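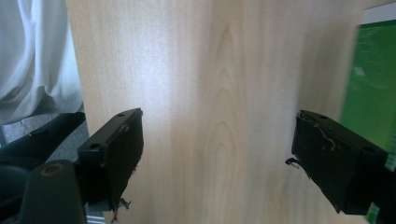 The hand-held gripper against a light wooden board. Fonseca robotics club, February.

Glória Macedo has coached the student team at Fonseca for four years, and she is in no hurry to tell me that robots are coming for anyone's job. "They come for your evenings," she says. "Start there."

Her students are working toward the Nesside challenge, where a machine has to handle ordinary household things it wasn't built for. Before that, the students do the handling themselves, gripper in hand, and record it. They have 1,088 clips so far. Macedo would throw out 700.

"Most of them teach it nothing," she says. "A kid gets bored and does the same grab again and again. Then we call it data."

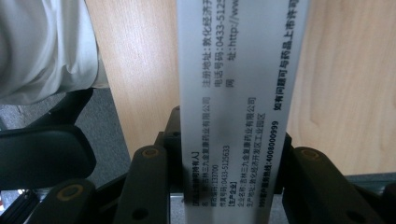 Paper is where she thinks the contest rules get silly. Nesside gives full points for any sheet held upright for 5 seconds, whatever state it ends up in. Macedo prefers a medicine leaflet, a long narrow strip with Chinese print running sideways and a customer hotline in bold, held between the black fingers. "Thin, folded, slippery — and somebody might need to read it," she says. "Do they score that? No."

I ask whether the club is worth it, then. She takes a while.

"For the students, yes. They learn how hard it is to pick something up. For the robot, ask me after Trosberg." The regional round is held there, and her team has yet to get past it.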